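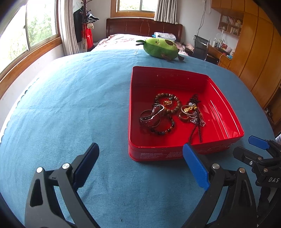 How many demonstrations are needed before a policy can take one bracelet out of a box with other jewellery in it?

With our present method the curve becomes flat after 893 demonstrations, and the success rate there is 70 per cent for a single bracelet or bangle. Chains and cords remain clearly below this.

Dear all,

I put this at the top so that people who only want the number can stop reading. The longer answer is for Kane, whose message is quoted below, and for anyone else who is recording small items with hand-held grippers.

Kane Tawhiri wrote on 8 September 2024:
> Hello list,
> I have read the Mekar note twice now and I still can't find how the
> demonstrations were divided. Was the same tin in the training part and
> the test part? If so, the policy may only have learned the tin.
> Also I would like to know why you record with two grippers when the
> task is a pick with one. We tried the two-handed way on the Darko
> set in May and our people were slower, and the data was not better
> in any way that we could measure.
> Last thing, do you reset the pile by hand between episodes, and does
> the same person do it who also records?
> Thanks,
> Kane

I take the points in the order in which you wrote them.

The division. You are right that the note does not say it, and I am sorry, it was in a table that we removed to save a page. The red tin is only in the training part. For the test we used other containers, among them a shallow dish and a cardboard lid. The cloth under the container was also changed. When we tested with the training tin the result was better, as you would expect, but I did not want to print that number next to the other because people would quote the wrong one.

Two grippers. In the first version we had one, as you did. The trouble comes when the pieces lie over each other, for example a fine silver chain under the strands of a cord necklace, or a linked bracelet on top of a bangle. With one gripper our people pulled and shook, and the shaking is very hard to learn from, every person does it differently. With two, the second gripper can hold the lower piece down. It is used in a minority of the episodes, and in the others it only waits at the side. We keep it in the recording all the same, so that the policy also sees what waiting looks like. I agree that it makes the recording slower. If your pieces are mostly rigid I would not bother with it.

Resetting. We do it by hand, and in the beginning the same person did both. This was a mistake. After some time a person makes piles that he or she knows how to solve, without any bad intention. We noticed it when Sutus (our small script for measuring how much the pieces overlap in the first picture of each episode) gave lower and lower values during one afternoon. Now one person resets and another records, and the low overlap has gone away. The old episodes are still in the set but they carry a mark and you can filter them.

A few remarks which are not in the note:

The rear wall of a glossy container is a problem for the depth estimate. The highlights move when the camera moves, and the policy sometimes closes early there. We got a small improvement by training with brightness changes only on the container, but I can't say yet if it holds for other containers.

Thin bangles standing against a wall are easier than the same bangle lying flat. For the flat ones the fingers must go down to the floor of the box, and the padded tips are a little too thick for this. We have ordered thinner pads from Skotell and will repeat the bangle part with them.

The training ran for 3000 epochs, but after the first third the validation loss tells you very little, so please choose your checkpoint by real trials. We use 16 trials for each checkpoint, and I know that this is few.

Kane, could you send me the overlap values for your Darko episodes? If your piles were flatter than ours, it would explain why the second hand did not help you. The script is in the tools folder of the Mekar repository and needs only the first picture of every episode.

With kind regards from the Mekar group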